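Drawers sticking in damp weather, wax or plane?

millrace58
Joined: April
I have a small pine chest with drawers that run on plain wooden runners. Every summer two of them swell and jam. In winter they slide fine. I would like to fix it without fitting metal slides. Is candle wax enough or do I need to take wood off?

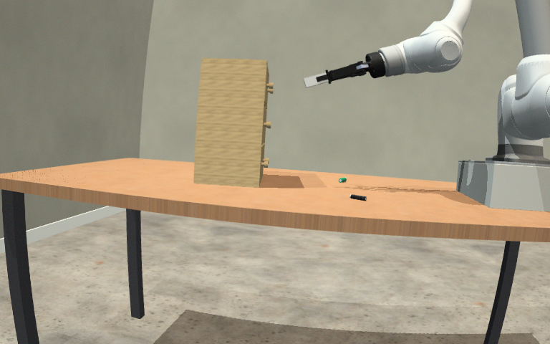 tenonsaw: Wax first. It costs nothing and you can't overdo it. Rub it on the runners and the bottom edges of the drawer sides.

Brirkthorpe
Wax won't help if the wood has swollen tight. You have to find where it rubs. Look for shiny spots on the sides, then sand those with 100 grit and finish with 200. 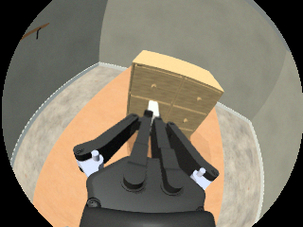

Does it matter what time of year you sand?
Wait for the damp months, when the drawer is at its widest. Sand it in January and you are guessing.

millrace58
OK. The top one is the worst. It comes out 12 inches and then binds on the left.

Brirkthorpe
That sounds like a runner out of line and not swelling at all. Pull the drawer, put a straightedge on both runners and check they are level with each other.
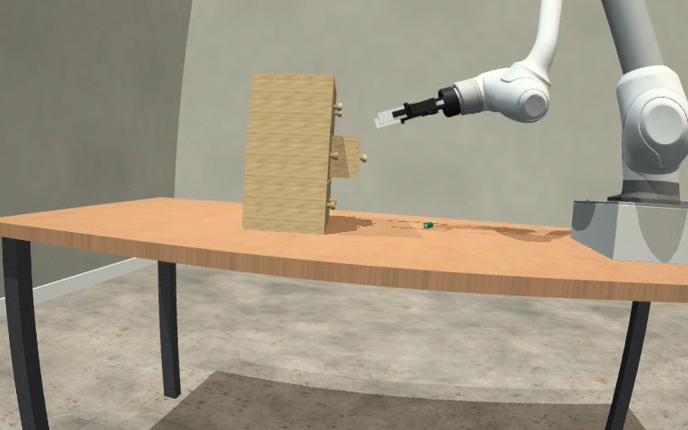 If one is low at the back, glue a strip of veneer on it and try again before you touch the drawer. I did this on a chest I bought in Pavia and never had to sand it.

tenonsaw
I still say wax. People sand too early and end up with a drawer that rattles all winter.

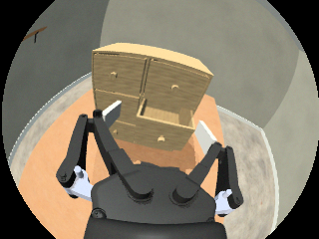
oldshellac: Disagree with tenonsaw. Wax over a tight spot just hides it for a month. Also seal the bare wood inside the case, one thin coat of shellac.

millrace58
Straightedge says the left runner is low. Will try the veneer strip this evening.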